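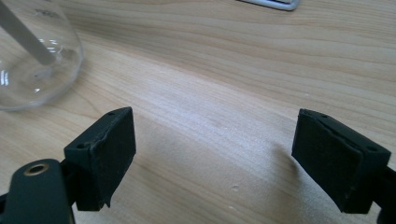

Notes for the Rillulside talk, 30/10/2026. Clicker is in the left jacket pocket. Keep it to the grippers, people can ask about software over lunch.

Start with the pads. Everybody thinks the trouble with a hand-held pair is going to be in the tracking, and I did too, and then I spent most of July gluing little black squares back on! Pads go at the lower corner first. You get a bit of fuzz, then a flap, then the flap folds under when you close on something thin and your grip is off. I used to trim the flap and carry on. Don't. Peel the whole pad, clean the block, put a fresh one on and leave it overnight under a clamp.

(Pass the bag of dead pads around. Get it back this time.)

Next bit is the screws. Each finger block has its own small ones and they creep. I mark the heads with a paint pen so I can see at a glance if one has turned – cheap trick, works great. Check the pivots while you're in there. A drop of oil if they squeak, and wipe it, or the oil ends up on your new pads (ask me how I know).
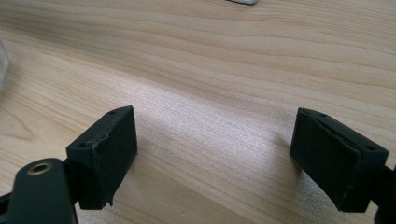 Same goes for the gap. I open both fingers all the way, lay a ruler across, and write the number in the Kabbaj log before the first run of the day. If it's 2 mm off from yesterday, something has moved and I go looking for it. Our left one was at 1234 cycles when it started drifting. The right one went to 3332 on the same set of screws, so go figure.

Cables! Slow down here, the Grosivbridge folks wanted this part. Leave a loose loop by the forearm, enough to reach the far side of the table without tugging. We swapped 7 cables before I figured out we were running them too short. The Eteck spares box lives under the bench now, with the good cutters in it.

Then the table check. Tape marks still stuck down, markers on top of the grippers wiped clean, props out, and one slow practice reach with each hand before anybody records anything.

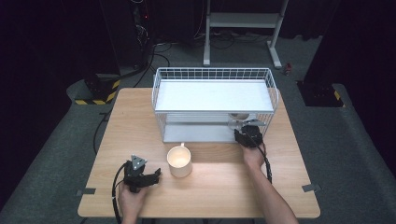

Grosivbridge wrote back after the dry run that they'd rather swap pads every Monday, worn or not, and skip the looking. Fair enough, and I should read that out. My answer is that a new pad grips differently for the first hour or so, and I don't want that every week. But if you have a lot of people sharing one pair, sure, go by the calendar and put it in the log.

Leave time for questions. Hand out the one-page checklist at the door, spare copies are in the blue folder.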